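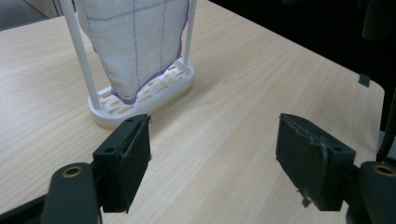

Page last changed: a Sunday in October, late evening

Hanging the hand towel: our term project, written up by me with a lot of help from Darcy Lowther

So the brief we got was "pick one household chore and study it properly", and most of the class went for something grand like cooking a roast or packing a suitcase. Darcy and I picked hanging up a hand towel. People laughed a bit! But I'd been annoyed by the towel in my share house all winter (always on the floor, always a bit sour by the end of the week) and I wanted to know if there was a better way to put one up.

The gear was pretty basic. One small white plastic rack with a tray at the bottom and a tall loop above it, the type you might stand next to a sink with a soap in it, and one white towel with a thin purply check and a coloured border. We called the rack the Plikusach because Darcy had scribbled that on the box it came in and wouldn't tell me what it meant. Our report template was an old one from a unit called Ornamar, so if you see that word in the appendix, that's why, and sorry.

We split the chore into four bits: find a corner, lift it, get the towel over the loop, and straighten it up. I'd have guessed that getting it over the loop would be the hard part. Wrong. It's finding the corner. When a towel has been dropped in a heap the border goes everywhere, under itself and back out again, and you think you've got a corner and you've really got a fold in the middle of an edge. Then you lift, and the whole thing comes up like a wet sock. 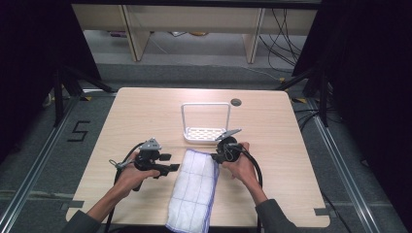
Folding it lengthwise first made a big difference to how the lift went. A folded strip knows where it's going, more or less, and you only have to deal with one narrow end. The catch is drying. A towel folded double on a rack that small has hardly any air between the layers, and in my bathroom at home the inside was still damp when I got in from the late shift. Opened out, it was fine by breakfast. I did that test on my own towels and my own rail, so take it as one bathroom's opinion.

We had 200 tries planned and got through all of them, which took 7 afternoons and an awful lot of biscuits. I was going to put a big table in here but Corrado Parisi, who marked our draft, reckoned nobody reads a table that long, so it's in the appendix and I'll just tell you the main things.

Starting from a heap was slower than starting from a fold, every afternoon, for both of us. Darcy was quicker than me from a heap and I was neater. Lifting by the coloured border was easier than lifting by the white part, I think only for the reason that you can see it. And the rack itself matters more than I expected: it's light, so if you drag the towel over the loop sideways the whole rack wants to come with it. Straight up, then across, then down. Once we both did it that way we stopped swearing at it.

Things I'd change. We only used one towel, and a stiff old one or a big fluffy bath sheet could give you totally different results. We also didn't agree early on about what "straight" meant. I wanted the bottom hem level and Darcy was happy if it was off the tray. We settled on Darcy's version halfway through, so the first few afternoons had to be scored again from our notes, and my handwriting is not great. The word limit was 2000 and we've gone over it a bit, mostly my fault.

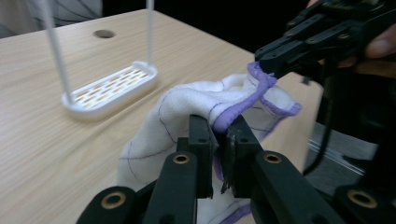 Does it matter which corner you pick up first?

Any corner will do, as long as it's a real corner and you can follow the border along from it to the next one. We tried always starting from the nearest corner and then always from the furthest, and the times came out so close that we stopped bothering to note which was which. What did slow us down was swapping corners halfway through a lift, so pick one and stick with it.

The appendix has the full tally, the scoring sheet (both versions) and Darcy's drawing of the four steps, which is better than my explanation of them. If you're doing the same unit next term and want to borrow the rack, ask Darcy. The towel's at my place in Ruawai and it's in use now.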